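Handout 4: Looking after the virtual cell
Course notes, Loukia Lazaridis
January 2025

Last week we brought the arm up in simulation and got it talking to the Drurach controller. Today is the unglamorous part, keeping a simulated cell in good enough shape that you can trust what comes out of it. I know, I know, maintenance on something with no grease in it! But I've lost more afternoons to a badly kept virtual cell than I ever lost to a real gearbox, and Julián Moya (who ran this course before me) will tell you the same.

Start with the rooms. Our scene library, Mollgate, is a real grab bag. You'll get stone walls, tiled corners, plumbing fixtures, garden tools, whatever got loaded, and the arm has to work in front of all of it. Before you touch a single joint, move the viewpoint through the whole place and look at every surface and every prop.
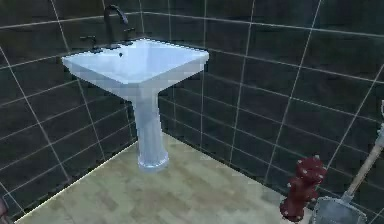 Then open the collision view and do the same tour again. What you want is a collision shape that hugs the thing you see. Big simple shapes are fast, so people leave them on, and then the planner swings wide of empty air and everyone blames the arm. Tighten the shapes near the work area and leave the far ones coarse. Save the scene under a new name before you run anything. Please. I still have the August version of this cell because Matilde Fonseca saved hers and I didn't save mine.

Next comes the base frame. The controller believes the robot stands where the setup file says it stands, and the scene has its own opinion. Type both sets of numbers side by side in your lab notebook, with units! Mollgate works in meters and the Drurach file is in millimeters, so you'll be out by a factor of 1,000 if you paste one into the other. The arm won't complain. It will just go somewhere silly.

After that, check the viewpoints. Every camera in the cell has a pose saved with it, and those poses drift out of date each time somebody shifts a fixture. Step through them one at a time, and if a view is mostly wall, write down its name and fix the pose before the next run.
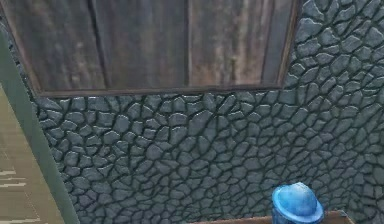
Do I have to redo the camera poses if I only changed the lighting?

The poses can stay as they are, but run the detection check again, as a change in brightness can throw off the edge finder even when nothing has moved.

Now the fun bit, the work area. Set the worktop height first and the parts second. If you place the parts first and then raise the top, you get shapes overlapping by a hair, and the physics pushes them apart on step one. I've watched a part shoot off like a champagne cork. Drop each part from 2 mm up and let it settle for 224 steps, then save that as your start state. 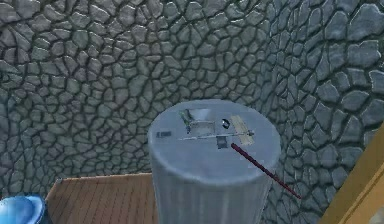

With the start state saved, reset the cell and compare. Positions should match to the last digit you logged, and if they don't, look at your random seed before you look at anything else. Iraklis Stefanou spent an entire lab session retuning friction when all he needed was a fixed seed (he has forgiven me for telling this story every term).

For the lab, bring your notebook and your saved scene. Run the reset check, change one collision shape, run it again and write down what moved. The log gets long, over 262 lines on my machine, so hand in only the part after the second reset. Marina Ververidis has the login details for the lab computers if yours has stopped working.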